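Section 3: Your First Sorting Round

Welcome to the fun part! If you've worked through the unpacking pages, your Bevine shape blocks are counted and wiped down, and you have a board ready to play on. A first round takes about 18 minutes, a bit longer if your players are very young (or very chatty, and that's fine too).

Setting out the board

1. Put the board on a firm, level table at a height everyone can reach.
2. Turn it so the strips of wood run from left to right in front of the player. The stripes make handy guide lines later on.
3. Tip the blocks out gently near one side and stand them upright. A loose bunch is great, so don't line them up!
4. Keep the middle of the board as clear as you can.

Note: Solid-colored boards work too. If yours has no stripes, lay a strip of masking tape across the middle.
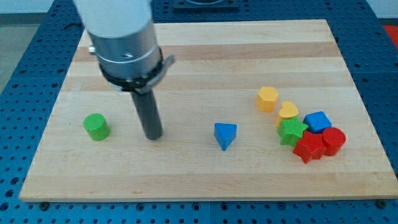

Starting with pairs is my favorite way in, and it works for almost any age. Ask the player to find two blocks that share a color but have different shapes. Yellow is a lovely first pick, with the hexagon and the heart both waiting in the group on the right, and green makes a good follow-up: the star is over in the group, while the cylinder stands all by itself on the left, so the player has to look across the whole board to match them.

Playing the round

5. Call out a color. The player slides the matching blocks to the center, one at a time.
6. Call out a shape next, and see if they can find it with their eyes closed, just by feeling the corners.

Let them take their time with step 6. Some shapes are easy to mix up by touch, and the happy shout when a player gets the star right is worth the wait!

Caution: Don't stack blocks on the heart or the star. Their edges give a poor footing and the pile will slide.

Caution: Keep the blocks away from radiators and sunny windowsills.

Putting away

Brush off any crumbs, wipe each block with a damp cloth, and get into the grooves of the surface with a soft toothbrush. Let everything dry before it goes back in the bag. Harder rounds, with timers and teams, are in Section 4.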